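4.2 Soft Things Without a Home

The fourth category gave us more trouble than the other five together. When we drew up the coding sheet in October we assumed that every object in a hallway or laundry area would belong somewhere, and that our job was to record whether it had got there. Coats belong on hooks. Keys belong in the dish, or at least within throwing distance of it. Then we reached the hats, scarves, slipper socks, mittens and unclassifiable fleecy items, and the sheet began to fill up with the word "other."

Of the 1058 items logged across the Fodham and Flastelmont households, 124 were coded as small soft goods. That is a modest share of the total and a very large share of the arguments. Two coders (Ji and Sundaram) worked through the same entries separately and then met to compare. They agreed quickly on where an item was. They agreed much less often on what it was, and on one memorable afternoon they spent most of an hour on a gray knitted tube that its owner later identified as a cover for a hot water bottle.

Part of the difficulty is that thick, fluffy fabric hides the shape underneath it. A leather glove announces itself from across the room. A plush one could be a mitten, a bed sock, a duster or a toy that has lost its face. Participants were not always more certain than we were. "It's a foot thing," said one Flastelmont resident, holding it against her wrist. Her partner believed it was for cleaning the car. They had owned it for two winters and had apparently never needed to settle the matter.

We therefore dropped function from the coding of this category and kept three surface properties: texture, closure (open at one end, open at both, or closed all round) and how the item hangs when held from the top. The last of these was Sundaram's suggestion and was adopted over the objections of the first author, who thought it frivolous. It proved the most useful of the three. Figure 3 gives a typical entry, coded as looped pile, open end not determined, droops.
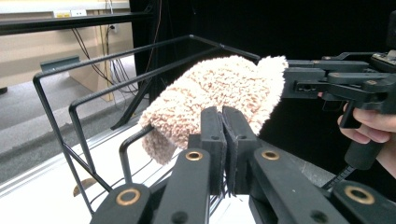 Figure 3. A pale pink plush item, mitten or thick sock, held above the rim of a wire rack. Coded "small soft goods, droops."

Drooping matters for storage. An item that keeps its shape can be stood up, stacked or filed on its edge, and the literature on household order is full of cheerful advice on doing exactly that. An item that folds over at the tip will not be filed. It slides off the pile, works its way behind the radiator and reappears in spring. In the follow-up interviews, residents described these objects in terms usually kept for pets: they "got out," they "turned up," and in one case a single slipper sock was said to have "gone next door."

Wire racks deserve a paragraph of their own. They were the most common place for small soft goods in our sample, ahead of drawers and well ahead of the labeled fabric boxes that several households had bought for the purpose and were using for batteries. Asked why, residents mentioned that a rack lets you see what is in it. This is true, and it is also a fair description of the problem. Things that can be seen were thought of as put away, even when they were lying on top of one another in an order known to no member of the household. We came to call this the visible heap. Yin has argued for a more dignified term, and may yet supply one.

Curly or looped pile brings a further complication. Three residents complained that it caught on the cut ends of the wire, and one had responded by lining her rack with a pillowcase, at which point it was no longer possible to see what was in it. She described the arrangement as an improvement. We coded it as a drawer.

Pairs were a separate headache. Our first sheet had a single line for "pair," on the theory that mittens and socks travel in twos. Few did. Residents were loyal to single items, particularly pale ones in good condition, and kept them in the front of the rack while the search for the partner went on. How long the search had been going on was a question we learned to ask gently. In the Fodham apartments, the usual answer was "since we moved." One participant, a retired surveyor, kept a shoebox of singles sorted by color from cream through pink to red. He had no plans for them. It was the best organized container we met with in the entire study.

We tried two rules for coding singles. Under the first, a lone item was counted as out of place wherever it was found, on the grounds that its proper place was beside the other one. This made nearly every household look like a shipwreck. Under the second, a lone item was in place if the resident could walk straight to it when asked. Shen and Xu tested the second rule on a return visit and found it workable, though it rewards people with good memories and very small homes. We have used it in all the results that follow, and readers who prefer the first rule may recalculate at their own risk.

One limitation should be noted. All visits were made in cold weather, when small soft goods are in circulation and the racks by the door are at their fullest. The summer position may be different. When we asked residents where these items go in July, the most frequent reply was a pause, followed by a look toward the closet.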